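Folding a long knit piece that gets wider at the bottom?
Posted by Nurhan Canpolat
Print | E-mail

I love a neat stack, but long pink knits like mine beat me! Narrow and a bit gathered at the top, wide at the hem. Do I fold it in half first?
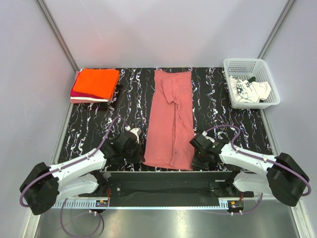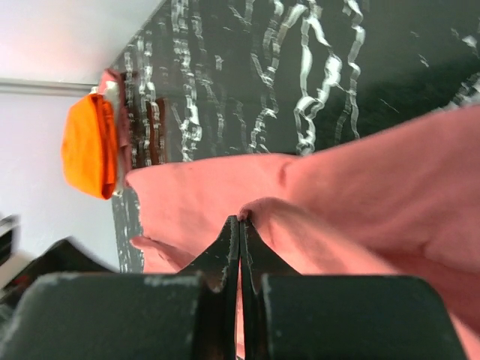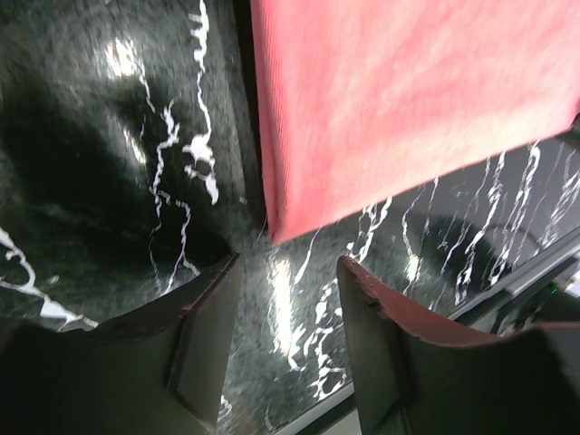 2 replies

Kwabena Akpalu
Oh, these are fun! Lay it flat, bring one long side over to the other, smooth it with your palm, then fold up from the hem in 3 parts. Tuck the narrow end in last and it squares up beautifully.

Gurka
I just roll mine. 10 to a drawer, so easy!!

Print | E-mail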